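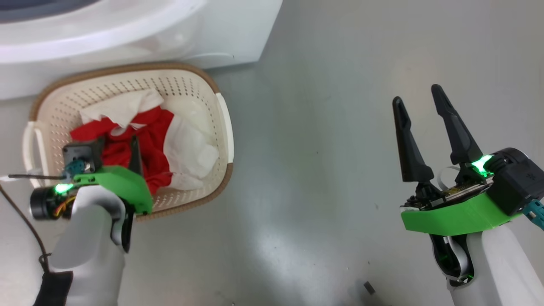

11 November 2019. Red dye bleed, first proper loads in the Standside utility room. The worry since July has been the red cotton from the Putidmont roll, which marked a white tea towel the only time it was washed with anything else. Red and white pieces are sharing the cream basket with the slotted sides, up against the front of the machine, and I want them kept as one set from here on. Bag up anything else that turns up in there.

Settings for load one: 1000 spin, Buchanan powder, 100 g, no softener. The drum was nowhere near full, so for load two I went up to 200 g of cloth per colour, weighed dry on the kitchen scales. Same powder, same dose.

Load one: faint pink along the hem of one white piece, nothing on the rest. Load two: pink again, fainter, and patchy near the fold. Can't say yet if that is dye or just where the cloth lay against the red after the spin - I was late getting it out, almost 156 minutes by the clock on the wall.

The glossy floor in there is slippery with socks on. Also, the basket slides if you lean on the rim, so lift it by the white end handles and don't drag it.

Still to do:
Wash a white piece by itself as a control. Should have been first.
Try the Cusov colour sheets, one per load.
Cut new swatches, the old ones are fraying and the lint gets in the filter.
Ask for a second basket, so washed and unwashed can stay apart.

Hems are pegged up by the window. Will compare with the unwashed strip in daylight tomorrow.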